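Does a coffee maker really keep coffee hot for ages?

Grown-ups say it does. Let's not take their word for it. A drip machine heats water and lets it trickle through ground coffee into a pot called a carafe. 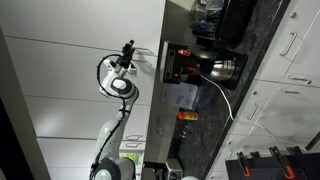
Reading time: 3 minutes

The carafe with this one is stainless steel. Some steel carafes have two walls with a gap between them, which slows the heat getting out. Slows it, mind you. Adverts that say "hot all day" deserve a raised eyebrow.

What about the little orange lights? People think a light means hot coffee. It might only mean the plug is in. Ask what a light is for before you believe it.

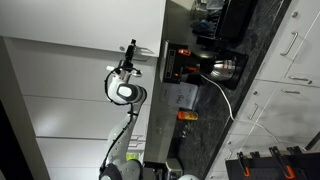

Why do kitchens have so many white cupboards?

"White is cleaner," people tell you. Is it? White shows up dirt, so you spot a splash sooner. A dark, speckled worktop can hide crumbs very well, so run a cloth over it even when it looks fine.

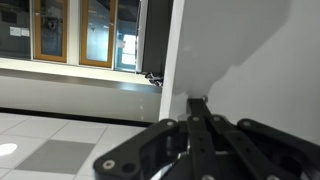 Test it yourself

Ask an adult to pour warm (never boiling) water into a mug and a flask. Check both after 14 minutes. Which one was telling the truth?

Satish Mishra, 1 May 2024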